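Sound Limits and the Mobile Dance Floor

How venue limiters, floor loading and power supply shape an evening function

8/27/24

Most complaints about music at private parties are put down to the DJ. A fair share of them start in the fuse cupboard. The sound limiter, a small box fixed to the wall of many function rooms, measures the level in the room and cuts the power to selected sockets when a set threshold is passed for longer than a few seconds. The music stops, the lights on the same circuit go out, and the equipment is left to restart on its own.

The limiter does not measure the DJ. It measures everything that reaches its microphone, including cheering, stamping and a singer without amplification. In a low room with a hard floor, a full party can come close to the threshold before any music is played. Hosts who book a live band for such a room often find out on the night.

Brorkell, a hire firm that supplies sound systems and portable floors for weddings and birthdays, now sends a site form to every venue before it confirms a booking. The form asks for the limiter threshold, the position of the microphone, the sockets it controls and the reset time. Venues return it with varying degrees of care. The firm treats a blank threshold box as a reason to visit.

Microphone position matters more than the printed figure. A unit above the stage reads the speakers at close range and trips early. A unit at the far end of the room allows more level at the dance floor, provided the speakers are angled down and kept away from the side walls. Moving the stacks by the length of a table can be enough to keep the warning light at amber.

Wall finish also has an effect, though a smaller one than decorators claim. Paper and paint on solid plaster reflect most of the sound that reaches them. Heavy curtains take out some of the upper range and leave the bass almost untouched. Fabric backdrops of the type used behind photo booths behave in the same way as thin curtains. They are worth having for the pictures and should not be counted as treatment. 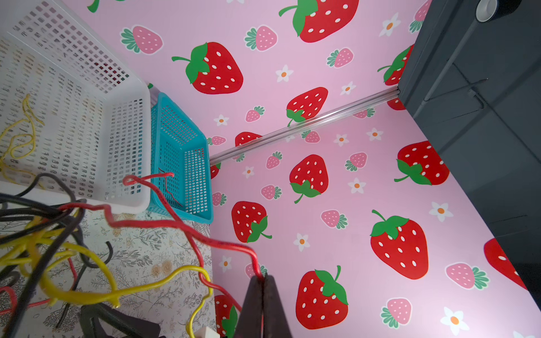 Strawberry pattern on a pink wall, with a thin metal rail running across it.

Bass is the harder problem. It travels through structure, and a neighbour may hear it when guests in the next room do not. The usual remedy is to lift the subwoofers off the floor on dense foam pads and to set the low end by ear from outside the building. Skonimia, which makes a compact subwoofer for mobile use, supplies three presets with its current model, the lowest of which rolls off the bottom of the range for upstairs rooms. The loss is plain to hear close up and less so from the tables.

Headphone systems avoid the limiter altogether. Manidance hires them in sets, each with 28 pairs and three transmitters, so that guests can switch between channels. The battery life is sufficient for an evening if the sets arrive fully charged. The drawback is social. Speeches have to be fed through the transmitters or made with headphones off, and older guests tend to leave theirs on the table.

The floor itself deserves the same attention. Portable panels lock together along their edges and rely on a flat surface beneath. On carpet they flex, the joints open and heels catch. Priedītis, a lakeside hall that took on its own panel floor in July, lays a thin board underlay first and checks the joints again after the first hour of dancing. The complete floor weighs 824 kilograms with its edging, and the hall stores it on wheeled racks at ground level. Carrying it upstairs is possible but slow – the hall charges extra for it.

Power is the last item on most checklists and should be near the top. Sound and lighting ought to run from separate circuits, with catering equipment on neither. A tea urn switched on during the first dance is a common cause of failure. Extension reels must be fully unwound under load, and cables that cross a doorway need a ramp with a visible edge.

Where a limiter is fitted, the DJ should ask for a test before guests arrive. It takes nearly as long as a sound check and can be done at the same time. Play a track with steady bass, raise the level until the amber light shows, and mark the mixer at that point with tape. Allow a margin below the tape for the noise of the party.

Hosts comparing venues can ask for the threshold in writing, along with the finishing time for music and the time by which equipment must be out of the building. The last two are often different, and the gap between them decides how many crew are needed.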